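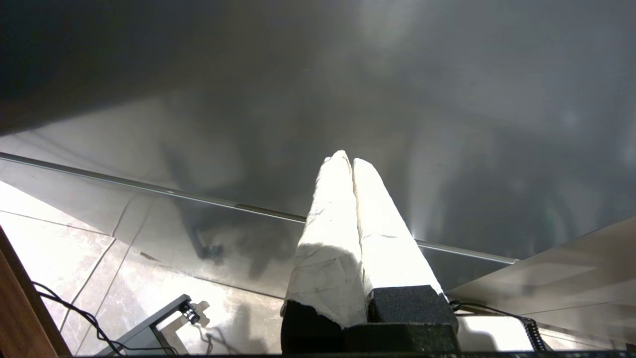
White-wrapped fingers, gray gloss, marble-pattern tile.

My brother-in-law sends me robot videos the way other people's relatives send recipes. The latest batch arrived in June with the message "you can retire from the dishes now." I watched every one of them, some twice, and I'm still doing the dishes.

I spent 12 years fixing packing lines before I started writing this blog, so I'm not against machines. I like machines. But a packing line works because somebody like me spent weeks making sure the same carton showed up in the same place facing the same way. Your kitchen has never done that for anyone. The bowl is on the left tonight and under a frying pan tomorrow, and there's a fork in it.

Stasteo is the company everyone brings up to me lately. Their pitch is a home arm that does "the after-dinner reset," and their clip runs 4 minutes. I asked them how many tries it took to get those 4 minutes. They sent back a nice email with no number in it. Flastamora, to be fair to them, does give a number: they say their machine cleared 30 of 35 items in a test kitchen. That sounds good until you think about the other five. If I dropped or abandoned five things every time I cleaned up after dinner, my wife would ask me to go sit down.

And look at what has to go right at a plain old sink. Steel throws light in every direction. Water beads up on it. There's a strainer down there with a knob and a basket full of holes, and at my house there's usually rice in it. A person reaches in without looking and knows by feel what's rice and what's strainer. I've seen arms that cost more than my truck fail at knowing whether they were holding anything at all. 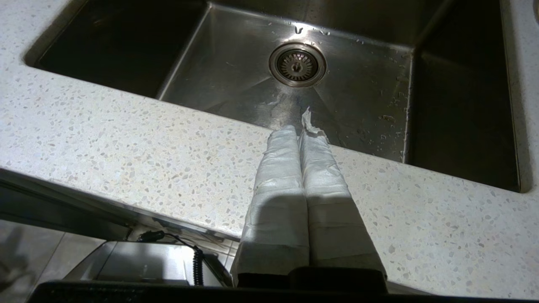 Can a robot wash the dishes in an ordinary kitchen yet?
Some can move a few dishes under supervision, but I haven't seen one I'd leave alone with a full sink and go to bed.

Darnell Delacroix, who I used to work with at Leclerc, thinks I'm too hard on them. He says I'm grading a toddler against a line cook. Maybe so. But the toddler is being sold to me on a monthly plan, and then I think I get to grade it.

What would change my mind is pretty boring. Lids, for one. Round, slick, wet lids that have to come off, get washed on both sides and go back on the right container. Alitz put out a paper on lids that I thought was decent work, mainly for the page where they listed what went wrong. More of that, please. Also wiping down the counter afterward, including the back corner, and wringing out the rag. 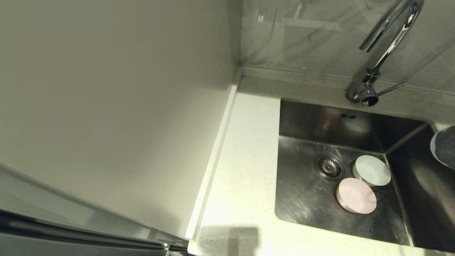

Two round containers, pink lid and mint lid, in the sink beside the drain.

I told my brother-in-law I'd buy the first round when one of these things does a whole week of dinners in a house with kids in it, no cuts in the video. He wants to count takeout nights. We're still arguing about that.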